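Olley staff page: the robot arms and your job
Frequently asked questions
Updated February 20, 2020

These are the questions people have put to us since the arms were announced, at the canteen meetings, by email and on the cards in the box by the lockers. We have left out repeats and shortened some of the longer ones. If your question isn't answered, the last section says how to ask it.

Who is this page for?

Everyone employed by Olley on the crockery side: unpacking, sorting, inspection, re-boxing and returns. Agency staff who work with us for more than a few shifts should read it as well. Drivers and the Stoyanova print room are not affected.

What is being automated?

Moving single mugs between a stand, a table and a tray. At the moment people do this by hand at the inspection benches, for most of every shift. The arms will take over the lifting and setting down of mugs in the standard range. Plates, bowls, jugs and anything with a lid stay as they are.

Are jobs being cut?

No one is being made redundant as a result of this project. There are 34 people on the inspection benches today and the agreement signed with staff representatives keeps that number until the end of the trial. After the trial the number will be discussed again. We can't promise what the answer will be, and we would rather say so now.

What will inspection staff do when an arm is moving the mugs?

Looking at them, mainly. Deciding whether a glaze fault is a second or a reject is still done by a person. You will also load the stands, clear anything the arm has put down badly, and record stops on the sheet. Some people will train as cell leads, who start up and shut down the arms and teach them new positions.

Do I have to become a cell lead?

No. It is open to anyone on the benches, on any shift. The course is 26 hours, paid, in working time. You don't need any computing background. If more people apply than there are places, length of service decides the order and the others go on the next course.

Does a cell lead get more money?

Yes, the same allowance as a line setter. It is paid from the day you pass, and you keep it if you are moved to a bench without an arm for a while.

What if I don't want to work beside one?

Tell your shift manager. During the trial, working at an arm is by agreement only. There will be benches without arms throughout.

Will it work faster than we do?

Not at present. An experienced person is a good deal quicker. The reason for the project is strain. Wrist and shoulder complaints are the most common cause of absence on the benches, and most of them come from repeating the same lift. The arms are not being used to set a pace for people, and bench targets will not change during the trial.

Is it safe to stand next to?

Each cell has a marked floor area. Stay outside it when the arm is powered, unless you are a cell lead and the arm is in hand-guiding mode. The stop button is on the bench side of every cell and anyone may press it for any reason. You won't be asked to justify it afterwards. Long hair should be tied back and lanyards taken off, the same as at the strapping machine.

Do the cameras record us?

The cameras are pointed at the table and at the gripper. Hands and sleeves may come into view when a stand is being loaded. Pictures are kept on the Grallport system for the trial team and are not used for attendance, discipline or performance. That is written into the agreement at paragraph 6, and a paper copy is kept in the first aid room.

What happens when it drops one?

Sweep it up as you would any other breakage and put a tick on the sheet. Breakages at an arm are not counted against the person at the bench. In the first stage of testing the arm made 1,518 moves, and 783 of them were on mugs with handles turned away from the gripper, which it finds harder. We are keeping that kind of move in the tests because mugs come out of the cartons facing every way.

Why is it being tried on so few colours?

The darker glazes are shiny and the cameras can misread them. Once those are dependable we will add the rest of the Dumemum range. Matt white comes last, for the opposite reason: against a pale wall it has very little outline.

When does it reach the benches?

The first cell is due on the early shift in May. The other shifts follow when the early shift and the trial team both agree it is ready. There is no fixed date for them.

Can I see one before then?

Yes. Ask your shift manager for a slot and you will be given the time in working hours. The table there is plain wood, and the bench version will have a rubber top.

The arm at the mug stand, and a mug seen from close above:

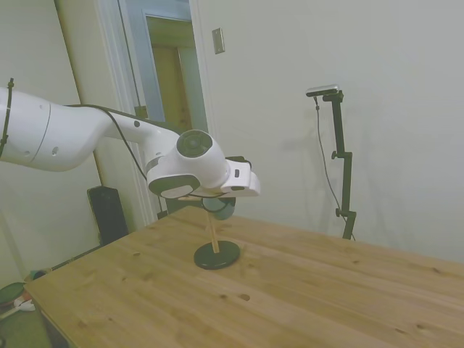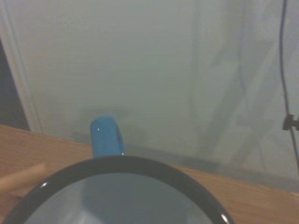 Page written by:
Thư Cù
Staff Liaison, Automation Trial

I worked on the inspection benches before I took this post, and I still cover there when we are short. Questions can be sent to me through the staff desk, put in the box by the lockers or asked in person. I am in the small office behind goods-in on most mornings. Cards without a name on them are answered too, on the noticeboard.

How long will an answer take?

Usually a few days. Questions on pay or contracts go to personnel first and take longer. If yours has been passed on, I will tell you who has it.

Who else can I talk to?

Your staff representative, who has the full agreement and the risk assessment. Occupational health will see anyone who has wrist or shoulder pain now, whether or not they want anything to do with the trial. You don't need a manager's permission to book.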